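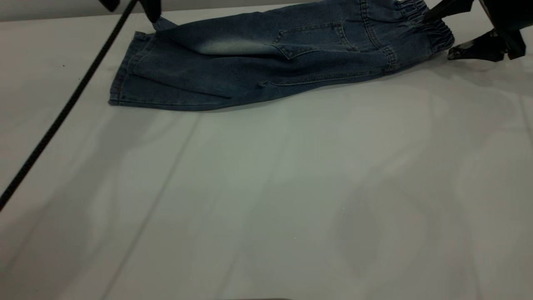 Regular readers will know that this blog concerns itself chiefly with the making of small devotional and remembrance objects, and that I write when there is something to report. In September my aunt's household was closed, and I was asked by the family to take charge of her sewing box and the contents of two drawers. I have since been working through them at my bench in Zisescombe, in the evenings after eight, and I wish to set down what has been done so far.

My aunt kept buttons. She kept them on thread, knotted at intervals, and each strand belonged to a person. My grandfather's strand holds the horn buttons from his winter coat. My mother's is mostly glass. There is one strand whose owner has not been identified, and I would be grateful to hear from any cousin who recognizes small gray shell buttons with two holes, one of them repaired with wax.

It was decided among us that the strands should be restrung and divided, so that each branch of the family would receive one. I had some reservations. The original thread was linen, waxed by hand, and had in places worn nearly through. To leave it was to risk losing the buttons, and to replace it was to discard the part that she had tied herself. After some correspondence with Taner Türkmen, who taught the cord workshop at Londent that I attended two winters ago, I settled on keeping a short length of the old thread inside each new piece, laid alongside the new cord and bound over at both ends. It cannot be seen. The recipients have been told that it is there.

For those who have asked about materials, the new cord is the Dadodau waxed linen in the heavier weight. I have used it for 4 years and have had one failure, which was the result of my own careless finishing. I tried the Virk cord for the first strand and returned to the Dadodau, as the Virk was too smooth to hold a simple overhand knot under the weight of the horn buttons. Others may have a different experience with lighter beads. A spool is sold as 1,000 inches, and one spool has been sufficient for the work to date.

The knotting itself follows no set pattern. My aunt was not a religious woman in the usual sense, and she would have objected to having her buttons arranged as a rosary. She did, however, hold a strand while she was on the telephone, and she held one in the hospital, and I have tried to space the knots so that the thumb comes to rest between them. On my own strand there are 20 buttons. I did not plan the number. Those were the ones that felt right together when passed through the hand with the eyes shut, and I would recommend this method of choosing to anyone who is undecided.

Two corrections to my previous post are required. The binding I described as a whipping was in fact a constrictor knot with the ends trimmed, and I thank the reader who wrote to point this out. I also stated that beeswax should be applied before tying. It should be applied sparingly before tying and again afterward, and then warmed between the fingers.

I have been asked whether I will accept commissions of this kind. For the present I will not. The work has been slower than I expected, and there have been evenings when I sat with the tin open and tied nothing. Grief does not keep to a schedule, and I have found it best to put the cord away on such nights and return to it when my hands are willing.

The strands for my mother and my brother were delivered last week. My mother has placed hers in the dish beside her front door, where she also keeps her keys. My brother's is in the pocket of his work jacket, and he has already asked me to shorten it by an inch. The remaining strands will be sent by registered mail once I have confirmed the addresses. Family members who have moved within the past year are asked to write to me before the end of the month.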